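Workstation Disassembly Cell: Comparison of Gripper Fingers
Board: Handling and End Effectors

Posted by bvidal

The Vodier and Sturkum finger sets have now completed their first round on the open Dell machine, and I submit the interim results for comment.

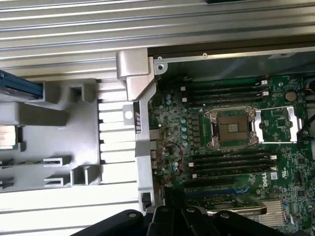 The task was to approach the processor socket with its load plate open, and then to release the latches of the memory slots on either side of it. Each set was given 156 attempts under the same controller settings. The Vodier fingers failed on 8 attempts and the Sturkum fingers on 2. I would therefore propose that the Sturkum set be adopted for the remaining boards.
Bernadette Vidal

Posted by szewczyk_lab

Thank you for the figures. I must register some reservation about the proposal. The Sturkum fingers are the narrower pair, and a memory latch is a small part that favours them. The Szewczyk protocol also asks for a heatsink lift, and on that task we found the narrow pads slipped under load. Were the failures sorted by cause?

Posted by bvidal

They were. Six of the Vodier failures were contacts with the metal bracket beside the board, and the other two were missed latches. Both Sturkum failures were missed latches. The heatsink lift has not yet been attempted with either set.

Posted by cell_controls

With respect, contact with the bracket is a matter of path planning and should not be charged to the fingers. The Condum controller allows a keep-out zone to be drawn along a bracket of that kind. Please see note 2359 in the shared folder. I would ask that the Vodier trials be repeated with the zone active.

Posted by bvidal

I do not entirely agree. A finger that needs a wider zone reaches less of the board – and the clearance there is already small. The repeat is nonetheless a fair request, and it will be run in July together with the heatsink lift.

Posted by szewczyk_lab

That is acceptable to us. Kindly keep the wrist camera in its present position for both sets, so that the views may be compared.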